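Faustino Mendoza met me at the door of Kudo, his furniture rental shop, with a screwdriver in his shirt pocket and a cup of coffee for me. I'd come to ask about vanity tables, which sounds like a small subject until you get him going!

"People rent them for weddings, for dance recitals, for a spare room when the in-laws come," he told me. "I started with one. Now I have 14, and they never seem to be here when I want them."

He doesn't buy new if he can help it. Most of his tables come from house sales, and he'll drive 40 miles for a good pair of legs (his phrase, and he laughed at it before I could).

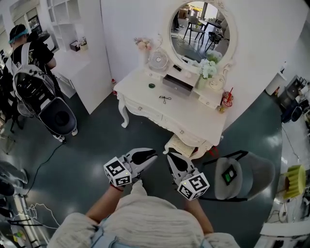
The white one is his favorite, and he'd been telling me about it on the phone for a week. He got it from a retired hairdresser in Plasness who had kept it in her front hall, of all places, with the mail piled on it. I asked what sold him. "The legs, and then the mirror," he said. I can see why. It's a big oval with carving all the way around and scrolls at the top, and the legs have that old-fashioned curve that makes you want to sit up straight. The little drawer in the raised back part used to stick. "I rubbed a candle on it. My mother did that with every drawer we had."

Then we got onto flowers, and here he handed me over to his business partner, Kyriaki Chrysikopoulos, who does all the dressing of the tables. She has opinions.

"Put something tall near the mirror and you get it twice," she said. "One bunch looks like two. Why would I pay for two?" She likes pale colors on white furniture, and she likes one silly thing on every table so it doesn't look like a bank lobby. Faustino wants fewer silly things. They've been having this argument since November and I don't think either of them wants it to end.
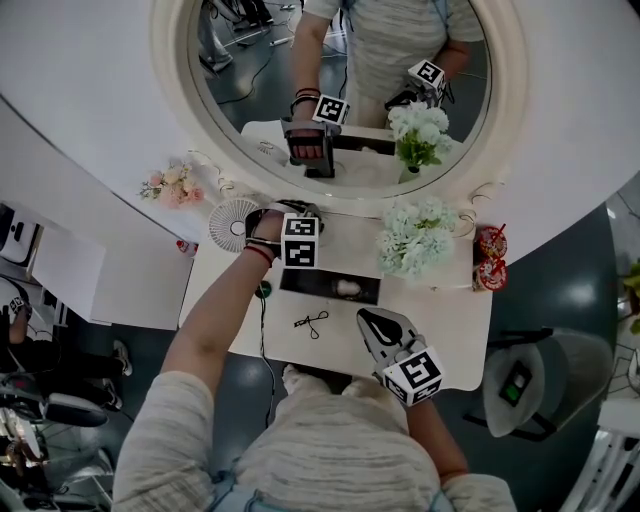
Flowers by the mirror and red-and-white cups with red straws on the vanity.

I asked her about the fan, too. "You try putting on makeup in August without one," she said, and that was all I got on fans.

Before I left I asked Faustino if he'd ever sell the white table. He looked over at Kyriaki. "Ask me when the roof needs fixing," he said.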